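Gallery: Sorting the Small Parts, July

Every electronics bench I have worked at had a sorting system, and every one of those systems ended as a drawer marked MISC. So when Leandro Salinas told me Painemal was going to get through its backlog of loose components with yellow bins and a steel tray, I asked to come by on Saturday and look.

The backlog is real enough. When Painemal took over the stock from Jumurside it came with 248 cartons, and the inventory that came along (3,000 lines, most of them reading "assorted") was no help to anybody. Rinance sold them a labeling package. I have seen the labels. They are nice labels, and they still depend on a person deciding whether a harness with a connector on it counts as a harness or as a connector.

The plan is simple on paper. A few parts at a time go in the steel tray, and from there each one is supposed to end up in a yellow bin. The Nedton branch tried the same thing with cardboard boxes and gave up after 2 weeks, which Leandro blames on the boxes. I don't.
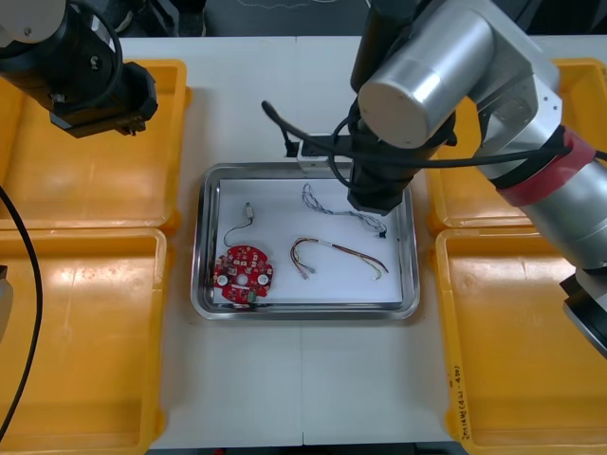
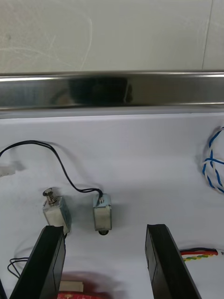
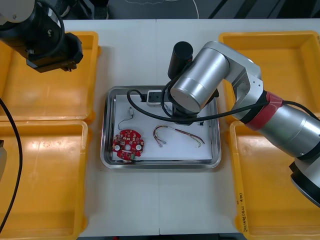 Small electronic parts and wiring on white surfaces, all three.

My first complaint is the paper. I like a white lining when I'm looking for something tiny, and I'll give them that, but paper slides and tears and gets written on. A thin rubber mat would do the same job for years. Leandro says paper is cheap and he can throw it out when it gets dirty. We'll see how often it gets thrown out.

My second complaint is wires. A circuit board is easy, you pick it up and you know what you have. Wiring is where these projects die. Two harnesses in one bin are fine, and ten are a bird's nest. I would want every harness tied before it goes anywhere near a bin, and there is no tying step in the written plan. I read it twice.

Then there are solenoids. Do they go with motors, with "mechanical," or with whatever they were last wired to? I got two answers from Leandro before lunch and a third one after.

I do like the bins themselves. A strong color is easy to find on a crowded shelf, and raised rims keep small stuff from rolling off. Whether 4 categories can cover what is in those cartons is another question, and my guess is that one of them turns into MISC by the end of the summer. Leandro has bet me a lunch that it won't. I'm going back to check, and I'm picking the restaurant.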